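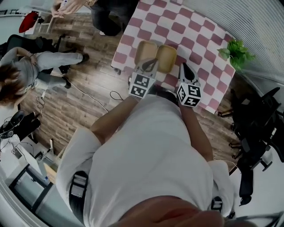 Speaking time: 4 min (2 min if Munther is in the room and keeps his hand down)

Slide 1. Looking after one pair of grippers

Say hello. Say this is a maintenance talk and give people a chance to leave.

The Drillier pair is two hand-held grippers, one per hand, with a marker cube on each. You put on the harness, stand at the checkered tablecloth and work the clamshell box. Then you do it again. Our log stands at 972 sessions, and I have opinions about maybe 44 of them.

Slide 2. The cubes

Most faults we blamed on software were a cube. Somebody picks the gripper up by the cube, because it looks like a handle, and the mount creeps. The tracking then reports a wrist no human being owns.

Check before every session: hold the gripper by its grip, push the cube with one finger. If it moves, stop. Tighten, recalibrate, write it down. Ayana Mekonnen wrote the calibration sheet and it takes 27 minutes. I have tried it in less. Skip the story unless asked.

No alcohol wipes on the printed faces. Dry cloth.

Slide 3. Jaws

Look at the tips. We swap both jaws at 780 cycles, left and right together, even when one still looks fine. Mixed pairs make the operator lean, and you see the lean in the data for a week.

Spare jaws are in the Celtelum drawer. The drawer marked SPARE JAWS has tape in it.

Slide 4. Floor and cables

Walk the floor first. Route cables away from where the operator stands, and seat the watchers before you start.

(Pause. Let Driltbridge people look guilty.)

Slide 5. Ending a session

Grippers down on their sides, cubes up. Harness unbuckled, both straps. Log it in February's sheet, which we are still using.

Questions. If someone asks about the Gallardo mount: no, still waiting on the screws.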